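FOR IMMEDIATE RELEASE
2022-05-21

Steroswood, the tabletop roleplaying game of minor officials in a very large forest, opens its public playtest

Lahtinen Games has opened the public playtest of Steroswood, a tabletop roleplaying game for two to five players and one person willing to read the rules. The playtest packet is free to download from the Lahtinen site starting today and will stay up until the end of November, when it will be taken down and replaced with something we would like people to pay for.

In Steroswood, players take the parts of wardens, toll clerks, surveyors and ferry inspectors sent by the distant city of Vevar to administer a forest that has never heard of Vevar. The characters have a seal, a stipend and a map. The seal is real. The stipend is late. The map was drawn by a man who, according to the margin notes, did not care for trees and left most of them out.

There are no chosen ones. There is a prophecy, but it concerns a different district.

The game runs on a system called Oltum, which was written for Steroswood and uses ordinary six-sided dice, the kind you can steal from a board game. Each player builds a pool from a character's Office (what they are supposed to be good at) and Habit (what they do all day). Fives and sixes count as successes. Ones go into a shared bowl in the middle of the table, and the forest may spend them whenever it likes. In early versions the game master decided when the forest spent its dice. In the current version the player who rolled the most ones that session decides, and this has done terrible things to friendships and wonderful things to pacing.

Combat exists. It takes up two pages of the packet, one of which is a list of ways to avoid it. Paperwork takes up eleven. Before anyone asks, the paperwork is fast: a writ is a single sentence written on an index card, and once it has been sealed and read aloud, everyone in the forest has to behave as if it were true until somebody finds the loophole. Players find the loophole very quickly. The forest is usually quicker.

The packet contains the full Oltum rules, six ready-made characters, a blank character sheet, a stack of printable writs and one complete adventure, "The Bridge at Lower Something," in which the party is sent to collect tolls on a bridge and must first work out which bank it is on. Play time is listed as three hours. Groups who enjoy arguing about jurisdiction should allow four, plus a break for food.
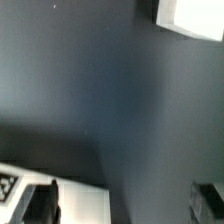 Steroswood has already been through a closed playtest, which ran all winter with 271 players. Between them they sent in 1443 separate comments, every one of which was read, including the long one about ferries. The most common request was for more rules on ferries. The second most common was for fewer rules on ferries. The designers have split the difference by moving all the ferry rules to an appendix, where either party may visit them or stay away.

Other changes since the closed round are more serious. Advancement has been rebuilt from scratch. Characters used to gain points for completing their duties, and players sensibly responded by completing their duties and ignoring everything interesting. Characters now advance by filing a report at the end of each session, and the report has to contain at least one statement the rest of the table knows to be false. Bigger lies earn bigger promotions. They also go into the record in Vevar, where someone may act on them later, and the game master is encouraged to keep the cards.

The magic chapter is gone. Playtesters liked it, but they liked it the way people like a buffet, and by the third session every toll clerk could fly. What remains is a short section called "Things the Forest Does," none of which can be learned, bought or put on a character sheet.

"We set out to make a grim game about the limits of authority," the Lahtinen design team said in a joint statement drafted over a single evening and a great many chips. "People kept laughing at it. After a while we stopped correcting them and moved some of the funnier things to the front of the book."

The finished rulebook is planned as a hardcover of 476 pages. That is longer than anyone at Lahtinen intended, and longer than a game with two pages of combat probably deserves, but much of it is setting: a gazetteer of the forest district by district, tables for weather, petitions and inherited grudges, and 4 full-length adventures that may be played in any order or linked into a single campaign with a rather bad ending. A shorter players' book with only the Oltum rules and character creation will be sold separately for those who would prefer to lift it with one hand.

No release date for the hardcover has been set. Lahtinen has announced release dates before and has learned what they are worth. The text will be locked after the playtest closes, and a crowdfunding campaign will follow when the art is far enough along that the studio can show it without wincing.

Groups taking part in the public playtest can send their notes through the form on the last page of the packet. Notes are most useful when they say what the table was trying to do at the time and which rule got in the way. Spelling corrections are welcome but should be saved for later, as half the misspelled words are place names and the other half are about to be cut. Anyone who sends in notes from two or more sessions will be credited in the hardcover under the heading "Petitioners," in very small type.

Streamers, podcasters and convention organizers may run the packet in public without asking first. Please say that it is a playtest – ideally before the dice bowl fills up.

About Lahtinen Games

Lahtinen Games is an independent publisher of tabletop roleplaying games with modest stakes and thick rulebooks. Steroswood is its first full-size release. Its earlier work consists of short zines, most of them out of print and one of them about geese.

Press copies of the packet, cover art and sample writs can be requested through the press page on the Lahtinen site. Requests are answered in the order received, unless accompanied by a properly sealed writ.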